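노덴, 손에 드는 그리퍼 키트 '스티카드' 대여 상품 내놔

로봇 학습용 장비 업체 노덴(Noden)이 사람이 직접 손에 들고 쓰는 그리퍼 키트 '스티카드(Stikard)'의 대여 서비스를 9월부터 시작한다. 지금까지는 구매만 가능했으나, 연구실과 소규모 개발팀을 대상으로 월 단위 계약을 받는다.

스티카드는 두 손가락 그리퍼에 카메라를 붙인 수집 도구다. 작업자가 손잡이를 쥐고 옷이나 그릇 같은 생활용품을 집고 옮기면, 손가락의 벌어진 정도와 영상이 함께 기록된다. 로봇 팔을 현장에 설치하지 않고 가정이나 매장에서 동작 데이터를 모으려는 팀이 주요 고객이다.

대여 상품은 한 종류로, 그리퍼 2개와 충전 거치대, 케이블, 교체용 손가락 패드, 운반 가방이 한 세트다. 영상 정리 프로그램은 계약 기간 동안 무료로 쓸 수 있으며 기록 파일은 사용자의 저장 장치에 남는다. 노덴은 별도로 동의를 받은 경우가 아니면 고객이 모은 영상을 가져가지 않는다고 밝혔다.

배터리는 한 번 충전으로 60분 동안 연속 기록할 수 있다. 이전 판매분과 같은 용량이다. 긴 작업을 하는 팀을 위한 보조 배터리는 대여 세트에 들어가지 않아 따로 신청해야 한다. 손가락의 최대 벌림 폭은 100mm이고, 두꺼운 겨울 이불처럼 한 번에 잡기 어려운 물건은 가장자리를 집는 방식으로 기록하도록 안내서에 적혀 있다.

이번 대여에 앞서 노덴은 데이터 수집 대행사 무달리아르(Mudaliar)와 시범 운영을 했다. 침실에서 옷을 펴고 개고 옮기는 작업이 중심이었고, 집계된 기록은 모두 2298건이다. 무달리아르에서 현장 운영을 맡은 파르바티 아이어(Parvathi Iyer)는 "부엌보다 침실이 까다로웠다. 천은 같은 자리에 놓아도 모양이 매번 달라진다"며 "처음 온 작업자도 오전 교육을 마치고 오후에는 혼자 기록을 했다"고 말했다.

아이어는 불편한 점도 들었다. 손잡이 무게가 앞쪽으로 쏠려 있어 오래 들면 손목이 피로하고, 창문으로 햇빛이 강하게 들어오는 시간에는 영상 밝기가 크게 흔들린다는 것이다. 무달리아르는 시범 기간 중반부터 작업자 교대 간격을 줄였고, 커튼을 친 상태의 기록과 걷은 상태의 기록을 따로 분류했다.

노덴은 손잡이 쪽에 끼우는 무게추를 준비하고 있으며, 대여 고객에게는 완성되는 대로 보내 줄 예정이다. 밝기 문제는 프로그램에서 노출값을 고정하는 기능으로 대응한다. 이 기능은 현재 시험판에서만 쓸 수 있다.

손가락 패드는 소모품으로 분류된다. 표면의 골이 닳으면 얇은 천이 미끄러지기 때문에 기록을 시작하기 전에 상태를 확인해야 한다. 패드는 공구 없이 갈아 끼울 수 있고, 대여 기간에 생긴 통상적인 마모에는 비용을 청구하지 않는다. 다만 연결부가 휘거나 카메라 렌즈가 긁힌 경우에는 수리비가 나온다.

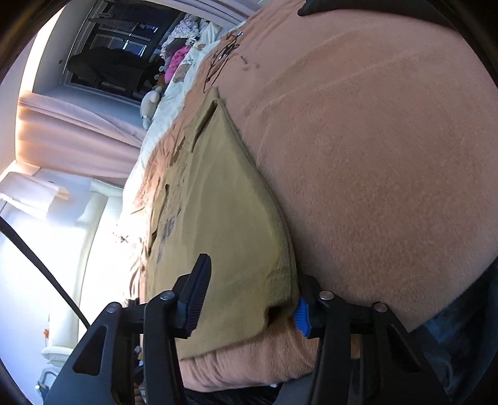

읽는 시간 2분

침대 위 작업의 기본 자세는 집게를 넓게 벌린 채 옷 가장자리로 다가가는 것이다. 사진의 오른쪽 손가락처럼 골이 있는 파란 패드를 올리브 카키색 옷의 아래쪽 가장자리에 대는 식이다. 바탕이 분홍빛 도는 갈색 플러시 담요처럼 결이 있는 천이면 옷과 담요가 함께 집히는 일이 있어, 안내서는 손가락을 눕혀 넣은 뒤 천천히 닫도록 권한다. 담요까지 딸려 온 기록은 지우지 말고 실패 표시를 붙여 남기면 된다.

집 안에서 쓸 때의 주의 사항도 대여 안내서에 새로 들어갔다. 가족사진이나 우편물처럼 개인정보가 드러나는 물건은 기록 전에 치우고, 다른 사람이 방에 들어오면 기록을 멈춰야 한다. 반면 침구나 인형 같은 평소의 살림은 그대로 두어도 된다. 정돈된 방만 모은 자료로는 실제 가정에서 쓸 로봇을 가르치기 어렵다는 것이 회사 측 설명이다.

신청과 배송은 유통사 트라두스(Tradus)가 맡는다. 트라두스 누리집에서 사용 목적과 기간을 적어 내면 담당자가 재고를 확인해 견적을 보낸다. 매주 목요일에 장비를 발송하며, 반납할 때도 같은 운반 가방을 쓴다. 계약을 연장하려면 만료 전에 트라두스에 알려야 하고, 대여 중 구매로 바꾸면 마지막 달 요금을 판매가에서 빼 준다.

기존 구매 고객도 새 안내서와 프로그램을 내려받을 수 있다. 무게추의 판매 가격과 출시 시점은 정해지지 않았다.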